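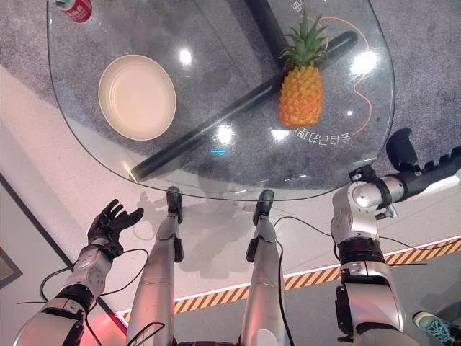
Glass table, bowl, pineapple, and both hands still at the edge.

Blog > Workshop > Robot build

Search this blog
Enter keywords

The pineapple goes in the bowl (eventually)

15th January

I promised a proper update before the holidays and then I didn't write one, so this is a long post and you may want to get yourself a cup of something first. The short version is that the robot stands, both arms move, both hands open and close, and I have become the sort of person who buys a pineapple without any intention of eating it.

For anyone new, I've been building a two-armed, two-legged robot at the Skaltcombe shared workshop since last April, with a great deal of help from people who know more than I do. The boards that run the arms are Rorkodecks. The joints are mostly Karaca motors, bought secondhand in a lot that took me two trips to bring home (my poor car!). The hands I can't take any credit for. Obsa Woldegiorgis had been making them for his own project, got interested in mine, and one evening put the pair of them down on the bench and said I might as well have them while he was busy with the new baby. I still can't quite believe it.

Now, the pineapple. Obsa and I had a long talk about what the first real pick should be. I'd been practicing with foam blocks, and foam blocks are lovely, they forgive you everything. You can grab one badly and it just squashes a bit and comes along. I wanted something with some weight to it and an awkward skin, and something that would look different depending on which way it was turned, so that the camera in the head had to do some thinking. Ruby-Lee Ashby suggested a pineapple, more or less as a joke, and I went and got one on the way home that same night. The job is to take it off the table and set it in the round cream bowl beside it. My mother would do that without putting her phone down. I have been at it for weeks.

A lot of that time went on the table. I do love this table, with its rounded glass top and black bars underneath, and I will not hear a word against it, but glass is a hard thing to ask a robot to look at. The camera sees straight through to the carpet and the base, and the lights overhead land on the glass as bright white spots. For the longest time my software was quite sure that the glare was an object. It would reach for it, too, very politely, with its fingers together. Then there was the black support bar. The pineapple sits right over it when you look down from the head, and the outline finder kept joining the two of them up into a single thing, like a fruit on a very long stick.

Maeve Nic Aodha told me to put down a tablecloth and get on with my life. She is completely right, and I may still do it. But I'd like it to work on the bare glass first, out of stubbornness as much as anything - most of the tables I'd want it to help at someday are going to be shiny or cluttered or badly lit, and I'd sooner find out now.

What helped most in the end was dull. I wrote down where the table was. I had been asking the robot to work out the edge of the glass fresh every time, and it would come up with a slightly different answer each go, and then the wrist would arrive a little high or a little low. Now it gets the height of the tabletop as a number I measured with a tape, and it only has to find the bowl and the fruit. Hooman Kiani looked at me very kindly when I told him this. I think he'd suggested it in the summer.

The second thing was practice pictures. I saved 1392 of them, moving the bowl and the pineapple around between each batch, and labeled every one by hand over two weekends with the radio on. I don't recommend it as a way to spend a weekend but I did get through a great many podcasts after the radio wore me out. The outlines are so much better now. It still gets a bit unsure around the spiky crown, and I don't blame it, I'm unsure of the crown myself and I have the scratches to show for it.

Cables are the other story of the winter. The ones on the left arm are still hanging in loops from the wrist down past the forearm, and I know, I know. I tried tying them in close back in the fall and the wrist pulled itself up short halfway through a turn, so I cut every tie and let them droop while I sorted out the code. They need to be long enough for the whole reach and short enough not to catch on the table, and the length that does both is something I'm still looking for. Myfanwy Gronow has offered me some of the springy sleeve she uses on her plotter, and I'm going to take her up on it as soon as I've got an evening free.

So where are we? Last session I ran the full pick 13 times. The right hand got a good hold on the pineapple in 7 of those, lifted it clear, and then on 2 of the 7 it actually made it across and into the bowl. The others were set down beside the bowl, or on the rim, or in one case held out over the glass for so long that I lost my nerve and took it away by hand. I was thrilled, though! I whooped loud enough that somebody came in from the pottery side to see who was hurt.

The trouble with the drops is mostly the wrist, I think. It's fine while the arm is close in, and then as it stretches over toward the bowl the hand tips a little, and the weight of the fruit does the rest. I could move the bowl closer. I've also been wondering about letting the left hand do more. At the moment it waits open, palm up, near the front corner of the table, and it seems a shame to have a whole second hand and give it nothing to do. It could steady the bowl, for a start. That means getting the two arms to agree about who is where, and I've only just got them to stop bumping knuckles when they both come home to rest.

A couple of people asked about the Sovari gripper kit I wrote about last year, and whether I'd still get one. It's in a drawer. I liked it very much and I learned a lot putting it together, but once I'd had a go with real fingers I couldn't go back. If you're local and you'd like to borrow it, leave a comment and we'll work something out. You'd need your own power supply, as mine is now inside the robot.

Next up is the cable sleeve, then the wrist, then another round of pineapple. I have a second one ripening on the kitchen counter, and I've been told at home that one is for dessert.

Recent posts
Knuckles: getting two arms home without a fight
What I paid for the secondhand Karaca motors
First time standing up
Foam blocks and why I love them
Putting together the Sovari gripper kit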